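접수번호 347
제목: 수납함을 꺼내 두면 옷장 문이 안 닫힘
제품: Manden 옷장 / Trerholm 뚜껑형 수납함
상태: 처리 중
등록자: Oliwia Kalinowski
담당: Valentin Toma

[등록 내용]
옷장 하단을 정리하려고 수납함을 바닥에 내려놓으면 문이 중간에서 멈춥니다. 수납함을 치우면 닫힙니다. 여기까지는 저도 물리 법칙으로 이해하고 있습니다. 문제는 수납함을 다시 안에 넣어도 문이 손가락 두께만큼 떠 있다는 점입니다. 지난주까지는 멀쩡했고, 그사이 바뀐 것은 겨울 이불이 들어간 것뿐입니다.

[1차 답변, Valentin Toma]
문의 감사합니다. 먼저 문을 세게 밀어 보셨는지 여쭙습니다.

[등록자 회신]
밀어 봤습니다. 문은 닫혔다가 제가 등을 돌리자 다시 열렸습니다. 예의는 있는 문입니다.

[2차 답변, Valentin Toma]
확인했습니다. 아래 순서대로 진행하시고 단계마다 결과를 적어 주세요.

1단계. 수납함을 꺼내 옷장 앞 타일 바닥에 놓고 뚜껑이 끝까지 눌리는지 확인합니다. 뚜껑 가장자리를 한 손으로 잡고 네 모서리를 차례로 누르세요. 옆면 걸쇠도 같이 봐 주세요.

결과: 세 모서리는 얌전한데 안쪽 한 곳이 계속 올라옵니다. 걸쇠는 걸려 있는 척만 하고 있었습니다. 문은 열어 둔 채로 작업했습니다. 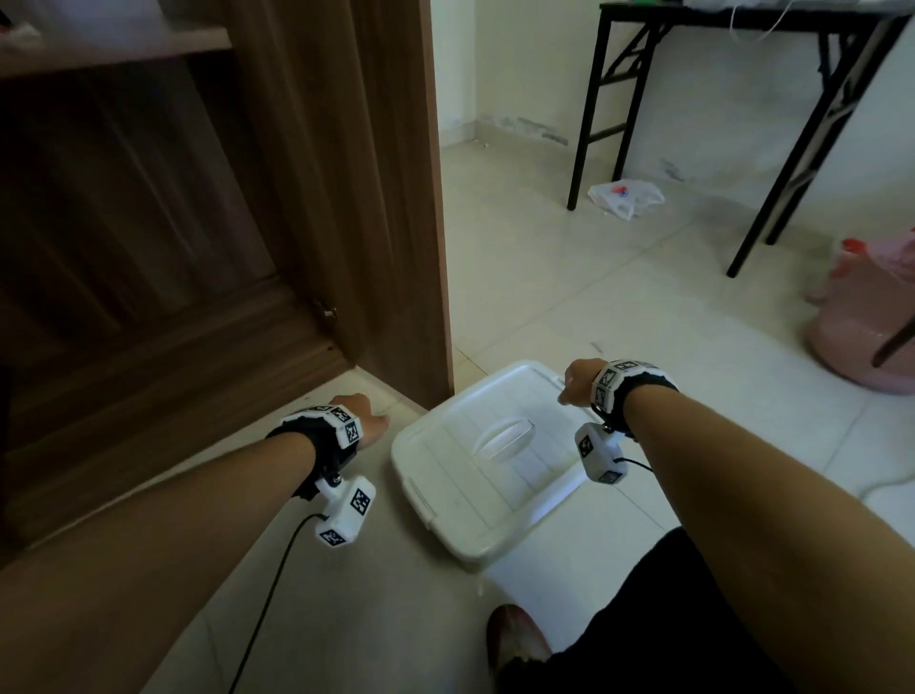

2단계. 내용물을 3분의 1쯤 덜어 내고 뚜껑을 다시 닫습니다.

결과: 이불 한 채와 출처 불명의 목도리를 뺐더니 딸깍 소리가 났습니다. 이 집에서 그 소리를 들은 건 처음입니다. 목도리는 아무도 자기 것이라고 하지 않아 현재 의자에 걸려 있습니다.

3단계. 수납함을 안쪽 벽에 닿을 때까지 밀어 넣고 문을 닫습니다.

결과: 거의 닫힙니다. 틈이 15mm에서 종이 몇 장 수준으로 줄었습니다. 다만 위쪽은 붙고 아래쪽만 뜹니다.

4단계. 경첩 나사를 드라이버로 반 바퀴씩 조입니다. 위쪽 것부터 하시고, 한 번에 끝까지 돌리지 마세요.

결과: 한 번에 끝까지 돌린 다음 이 문장을 읽었습니다. 이제 문이 반대쪽으로 뜹니다.

[3차 답변, Valentin Toma]
나사를 반 바퀴 되돌려 주세요. 그래도 틈이 남으면 경첩 교체용 부품(번호 3276)을 보내 드리겠습니다. 당분간 수납함은 뚜껑이 저절로 닫히는 만큼만 채워 주시기 바랍니다.

[등록자 회신]
되돌렸습니다. 문은 금요일 저녁부터 닫혀 있습니다. 부품은 그래도 보내 주세요. 이불은 아직 소파에 있는데, 이건 별도 티켓으로 올려야 하나요?

[내부 메모, Sânziana Văduva]
3276 발송 요청함. 이불 건은 접수 대상 아님. 부품 수령 확인되면 종료 예정.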